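Nalby Hand-Held Gripper System
Set-Up Guide for Site Coordinators

Section 2. Planning and Budgeting Before You Order

Read this section before you fill in the order form. Most of the delays our support desk sees come from orders placed before the site knew which tasks it would record, and in what rooms.

2.1 Decide how many grippers you need

1. List the tasks you plan to record in the first quarter. Write each one as a single line, such as "clear the table" or "sort recycling."

2. Mark each task as one-handed or two-handed. If an operator will need to steady one object while moving another, mark it two-handed.

3. Count the operators who will work at the same time. Do not count people who will share a station in shifts.

4. Order one gripper for each one-handed station and two for each two-handed station.

5. Add one spare gripper for every 7 in use. Sites with fewer than that should still order one spare.

Note: Left and right grippers are the same part. You do not need to keep spares for each side.

Note: If you are unsure about two-handed work, order for two. Adding a second gripper to a station later means pairing and calibrating both again, and the station is out of use while that is done.

2.2 Budget for parts that wear

The linkage should last for the life of the tool. The fingertip pads will not. Pads are sold in packs of 15 and are not covered by the warranty.

1. Set the pad budget by hours of use. Plan on one pair of pads per gripper for every 11 days of full-time recording.

2. Budget extra pads if the task list includes torn cardboard, hard plastic packaging or anything with a sharp rim.

3. Put linkage screws on the same order. They are inexpensive, but they ship from a different warehouse and are slow to arrive on their own.

Caution: Do not use pads from another supplier. The thickness affects the closing distance, and the calibration in Section 5 will not hold.

2.3 Plan the rooms

A home kitchen or a break room is suitable for most table tasks. You do not need to build a set. Check each room against the following before you commit to it.

1. Measure the table. The operator must be able to reach the far side without leaning on the edge.

2. Leave clear floor on at least two sides so the operator can change position between takes.

3. Check the lighting at the hours you plan to work. White labels and shiny wrappers wash out easily under a strong lamp or direct sun. Budget for blinds or a diffuser if needed.

4. Decide whether the table will be bare or covered. A cloth is acceptable, including a patterned one, but it must lie flat and be clipped underneath if it slides. 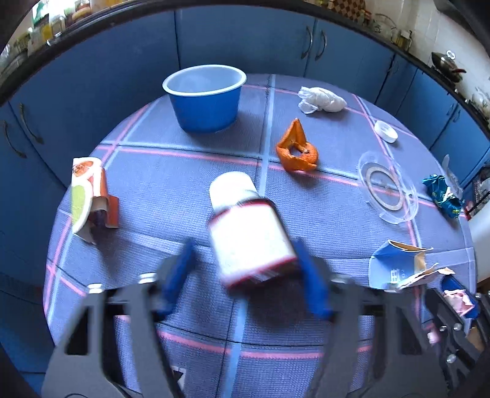
5. Find out who controls the room and whether it can be left set up overnight. Daily set-up and take-down should be counted as paid time.

2.4 Budget for objects

Objects are the line most often left out of a first budget. A clutter task uses up packaging quickly, and the same few pieces should not appear in every take.

1. Collect household packaging ahead of time: cartons, foil wrappers, plastic tubs, caps, medicine bottles. Most of this costs nothing if staff are asked early.

2. Empty medicine bottles before they enter the recording area. Cover or remove any label that shows a person's name.

3. Replace food scraps such as citrus peel every day. Set aside a small weekly amount for this.

4. Store objects in labeled bins by task. Allow shelf space for the bins in your room plan.

Caution: Do not use broken glass, open blades or full containers of liquid. The gripper housing is not sealed.

2.5 Lease or purchase

Leasing is available for terms that end in April or later. The lease includes calibration checks and one linkage replacement per gripper. Pads are extra under both plans.

If your project will run longer than one lease term, ask for both prices in writing. Ovinis, our distributor, can quote them side by side. Use order code 441 for a starter set of two grippers, a charging base and one pack of pads.

2.6 Before you submit the order

- Task list complete and marked one-handed or two-handed
- Gripper count, including spares
- Pads and screws on the same order
- Room confirmed by the person who controls it
- Object budget approved
- Delivery address able to accept a signed package

Send the completed form to Rosalba Bellini at the Flestton office. Changes can be made until the order is confirmed. Continue to Section 3 when the equipment has arrived.

Nalby Site Support, Flestton office | Revised Monday, January 28, 2019 | © Nalby. All rights reserved. | Back to top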